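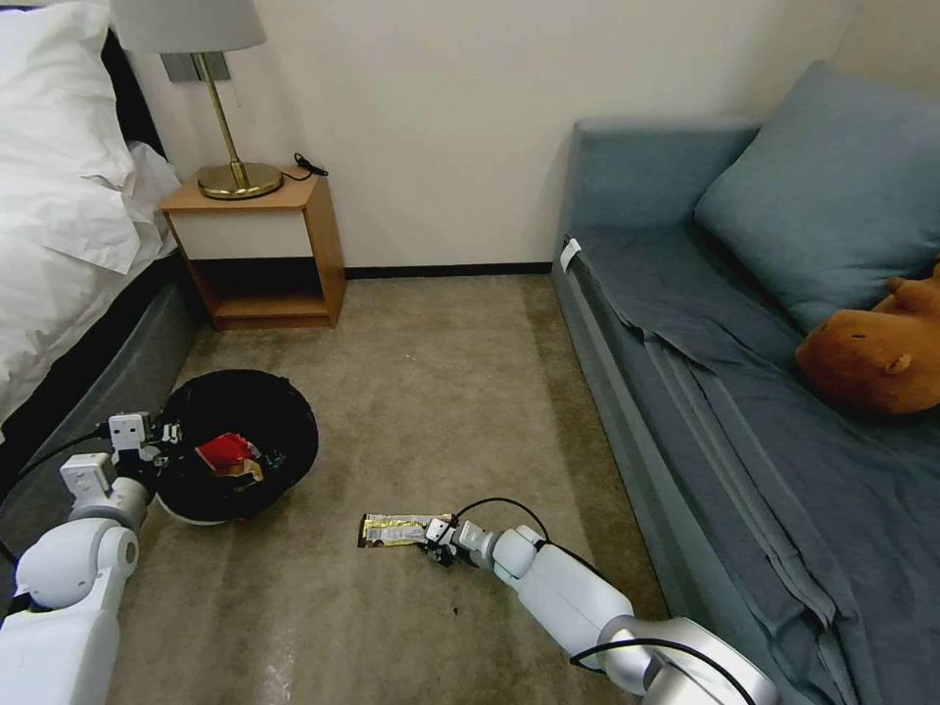
How to reset a small guest room between visitors

Most advice on this is written by people with a linen cupboard the size of my kitchen. They want you to buy matching baskets, roll the towels and leave a card on the pillow. I have tried the card. It went in the bin with everything else.

What follows is the order I use for a room with a bed, a sofa bed and one nightstand. It is dull, and it works on the rooms I look after. If yours has a wardrobe or a desk, add those in before the floor.

Before you start

You need a bin with a liner already in it, a damp cloth, a dry cloth and a vacuum cleaner. You don't need the Flanberg caddy with the seven compartments. I own one and it lives under the stairs.

Open the window first. Room sprays such as Sketia only give you a stuffy room that smells of fig.

Step 1. Litter

Put the bin on the floor where you are working and pick up by hand anything bigger than a coin. Wrappers are the usual thing. Don't vacuum them up, whatever the box says about suction. Mine claimed 2000 watts and still choked on a sweet wrapper.

Look along the side of the bed, where a duvet that has slid over the edge will hide things. Lift it and check. Then do the front of the sofa bed the same way if there's a throw hanging down.

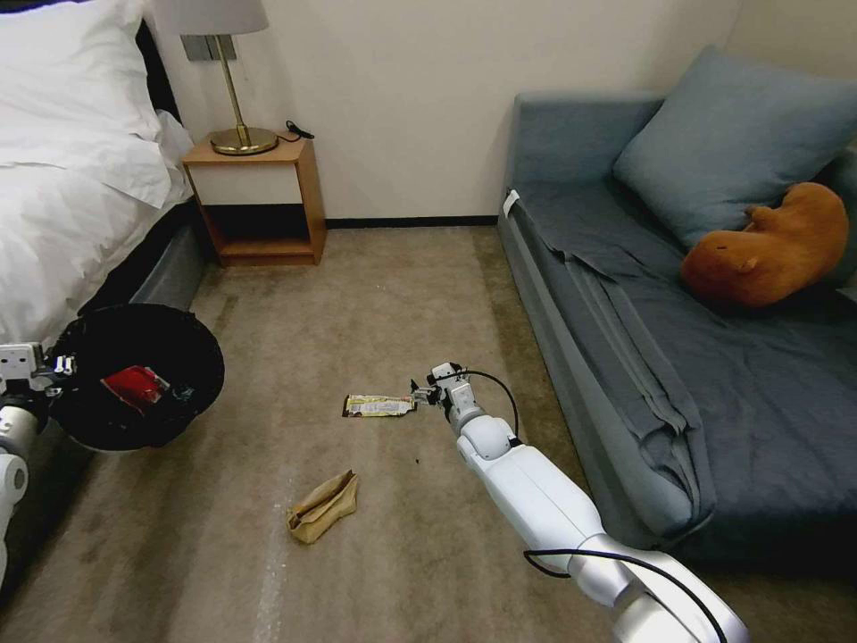 Bed, nightstand and sofa bed. Work from the litter up to the bedding and leave the carpet until the end.

Step 2. The bed

Strip it or straighten it, depending on who is coming and whether anyone slept there. For a straighten, take the duvet by the two bottom corners, shake it once and let it fall. Pull it level on both sides. Hotel corners on a duvet are a waste of a morning.

If the base is upholstered, run the dry cloth along the top of it while the duvet is up. Dark fabric shows every bit of fluff, and guests sit on the edge to put their socks on.

Step 3. The nightstand

Lamp off, and let the bulb cool if it has been on. Wipe the top, going round the lamp base, then the open shelf underneath. People forget the shelf. It is in shadow and it collects tissues, earplugs and the odd receipt.

Coil any charging cable and leave it by the lamp. I was told to put cables away in a pouch (Ekström sell one, inevitably) but then every guest asks where the charger is.

Brass lamp bases want a dry cloth only. I don't trust the polishes. One of them left a bloom on mine that took me most of April to shift.

Step 4. The sofa bed

Take the cushions and any soft toys off. Pull the cover straight from the back, tuck it down behind the seat and let the front hang.

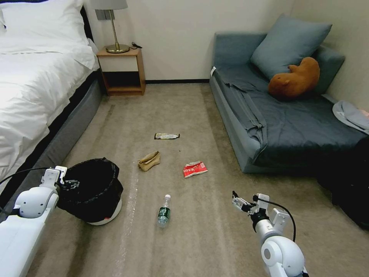 Cushions go back against the backrest, biggest first. Toys sit in front of them. I am not convinced that plumping does anything at all, but a flat cushion does look sad, so give it one thump and move on.

Coats, bags and hats left on or beside the sofa should be moved before you touch the floor. If they belong to a guest who is coming back, put them together in one spot and tell them.

Step 5. The carpet

Last, always. Start at the far wall and come backwards to the door, with the narrow nozzle along the skirting board. A mottled carpet hides a lot, so go over the middle twice. Faint streaks are often just the pile lying the other way, and I would try a second pass in the opposite direction before paying for the shampoo that Atard push at the till.

Tie up the liner, put in a new one and stand the bin back beside the bed. Shut the window if it's raining.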